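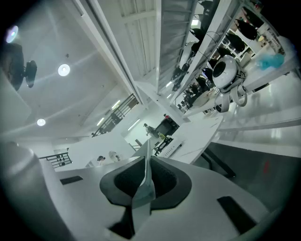

Calimlim Workshop, Members' Meeting
Minutes, August

Chair: Banafsheh Sadeghi
Minutes taken by: Esmaeil Ebrahimi

The meeting was opened at 5:30 p.m. The minutes of the previous meeting were read and accepted with one correction: the name of the paint supplier is Teltia, and it was written wrongly in two places.

1. Shelves
Banafsheh reminded the members that the white shelves are for things which are in use. Many bottles have no label, and it was agreed that every bottle must have a name and a month written on it. Bottles without a label will be moved to the box under the stairs at the end of August. The cables between the shelf supports should be tied up. Esmaeil will buy the ties.

It was asked if members may keep private things on the shelves. After some discussion the answer was yes, but only on the lowest shelf, and only one box for each person.

2. Lights
The electrician from Zurden has sent his offer for the yearly check of the lights, both the round ones in the ceiling and the long ones near the staircase. The price is 871 dollars. Some members found this high. Banafsheh explained that last year we paid less but the staircase was not included. The offer was accepted, with two votes against.

3. Stairs
The black railing on the stairs must stay free. Please do not hang coats or bags on it. Esmaeil proposed to put hooks beside the door, and the meeting approved 121 dollars for hooks and screws.

4. Painting of the walls
The white walls have to be painted again before winter. Teltia can deliver the paint in one week after the order. We have 400 dollars left in the budget for this, so the members will do the painting themselves. A list for names will hang at the entrance. It was not decided if we close the room during the painting. This point is moved to the next meeting.

5. Other matters
The Dramness group asked to use the upper floor for one evening. Banafsheh will answer them and ask how many people will come.

The key for the back door is still missing. Whoever has it, please return it to Esmaeil.

The meeting was closed at 6:50 p.m.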